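Search this site
Enter keywords
Go

News from the table-clearing work

Many colleagues asked me in May what our small group is doing in the evenings, so I promised the editor a longer item this time. I write it myself and ask for patience with my English. Darragh Ní Chonaill has read it and corrected the worst places.

The short answer is that we are collecting examples. We want a learning system which can clear a table after people have eaten and talked, in a normal living room, with the objects that normal people leave behind. For this we do not write rules. We show the task by hand many times, with hand-held grippers that have a camera on them, and from these recordings the system should learn how a hand comes near to an object, how it closes, and where the object goes after that. Our project has the name Skasex, and I am sorry to say that the name does not mean anything. It was free on the server.

Last year we collected everything in the lab in the Cullinane building. We had a gray table, good light, and a box of clean objects. The recordings from there were very regular. When we then tested the trained model in the apartment of Ultan Costello, it did poorly from the first minute. It reached beside the objects, it closed too early, and on one evening it tried for a long time to pick up a printed flower from the tablecloth. We laughed, but it was also a serious result. The model had never met a tablecloth with a pattern. For the model, a table was a gray thing, and everything which was not gray was an object to be picked up.

So we changed the plan. Since the spring we collect in homes, and we do not tidy before we start. The table has whatever cloth the people use. The other furniture stays where it is. We ask only that breakable things of value are put away, and that children and pets are in a different room while we record.

The second change is in the choice of objects. In the lab we liked cups and boxes, which have a clear shape and which a gripper can hold in an obvious way. But in a real room the larger part of the work is paper and wrappers. A used tissue has no handle and no correct side. If you pick it up, it changes shape, and if you put it down and pick it up again it is already a different object. I did not understand how much of our trouble was in this until I had to do it with my own hand for a full evening.

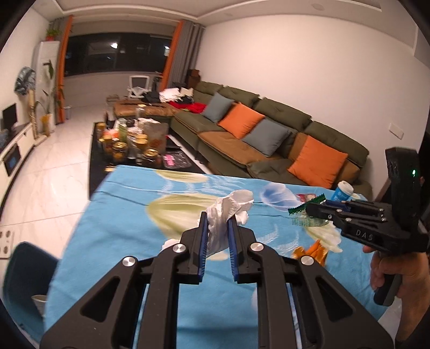 Household Manipulation Group, Skasex project, second floor

With a tissue, we teach our collectors to come from above and to close on the middle part, with the soft ribbed pads and not with the hard tips of the jaws. The loose part can stand out on top or hang down, this is no problem. What we do not want is that the person corrects the grip with the free hand, because the robot will not have a person's free hand to help it. If the grip is bad, open, go back a little, and try again. We keep such second tries in the collection. Diarmuid Mulcahy, who trains the models, says that they are worth more to him than the perfect ones, and he becomes unhappy when somebody deletes them out of shame.

Candy and snack wrappers are difficult in a different way. They shine, they are partly transparent, and the camera sees the cloth through them. With the green and clear kind, even I look at the recording and cannot always say where the plastic ends. Our advice is to take the wrapper at the colored strip, if it has one, and to move slowly in the last centimeters. The printed petals on the blue cloth make it harder again, and for this reason I have asked if we may borrow that cloth for some more sessions.

We also began to let two grippers work over one table. In the first version of the protocol there was one gripper and one object at a time. But people who clean together do not wait for each other. One takes the tissue while the other goes already for the wrapper, and the arms come into each other's view. At the beginning I wanted to remove such recordings, because the second gripper seemed to me like a disturbance. Marwa Belhaj convinced me of the opposite. She said that if the system shall one day work beside a person or beside a second arm, it must have seen other things moving on its table and must have learned to continue its own task. Now we label these sessions separately and keep them.

Evening sessions have their own character. When the window is dark, the lamps become reflections in the glass, and the colors in the room are warmer or colder than by day, it depends on the house. We had very little of this in the lab recordings. I have asked every team to do at least one session after dark in each home, and the teams have done so, with some complaining about the late bus.

Now some numbers, which the editor requested. Up to the closing of this issue we have 500 recorded pick-ups from homes. Of these, 227 are of soft or crumpled things, that is tissues, napkins, wrappers and small bags. We have worked in nine homes. My aim is that the soft things become more than half of the total, and we are not far from this now.

What goes wrong most often is boring. People forget to hold the gripper still for a moment at the start, and then the position tracking begins badly and the whole recording is lost. Also, people become too skilled. After an hour of work the hand is fast and elegant, and the recordings become so short that the model gets little from them. We therefore stop after four rounds and drink tea. Eamon Mac Suibhne has made a card with the starting steps, which is now tied to each gripper case with a string. Please do not cut the string.

In the next period we will go to the houses in Hemby which have agreed to take part, and we will add the task of putting lids on containers, which I expect will make all of us humble. For moving the equipment we have ordered a second Travaler case, so that two teams can be out on the same evening.

If you want to offer your living room, write to Marwa. It does not need to be large, and it should please not be clean. We need one table, one or two hours in the evening, and your agreement that the recordings show your room. Before any recording is used, you can look at it and ask us to remove it.

Comments (3)

P. from accounts
We have a glass table, is that any good for you or does it confuse the cameras? Happy to offer it, plenty of wrappers always.

Marwa Belhaj
Glass is very welcome, we have none so far! Please write me and I will put you on the list.

tealeaf
Enjoyed reading this. I would like to see the clip where it tries to pick up the flower. Could it go in the next issue?

This site uses cookies to remember your settings. By continuing to browse you accept their use. You receive our newsletter because you signed up with your staff address. Manage preferences | Unsubscribe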